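Magazine > Travel > Features

The overnight train to Watesness takes 28 passengers and, by its own rules, one small bag each. Packing for it is mostly an exercise in grief.

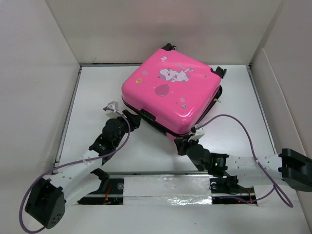 Photo: Filip Studio

I used to bring 81 things to read and wear. The sea at Watesness has no interest in my second jacket.
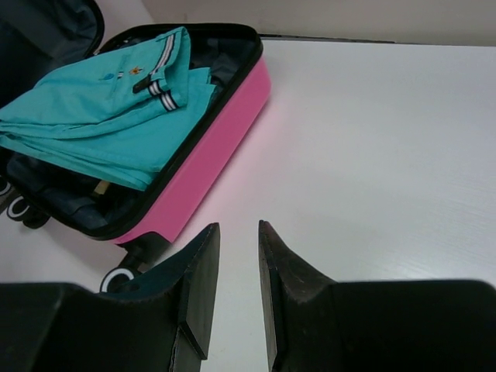
Open case, pink shell, dark lining.

The cabin is a cupboard with ambitions. Dinner at Statine is soup - good soup - served at 80 miles an hour.

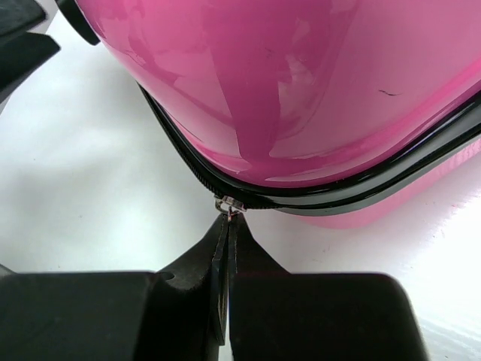 Zipper and shine.

By dawn you have slept two hours and forgiven no one in the upper bunk. 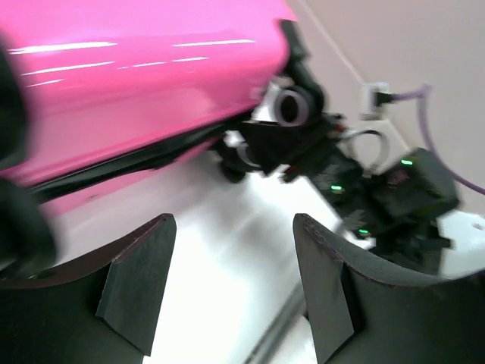 Hot pink, with a black band.

The return leaves at noon. I took the bus.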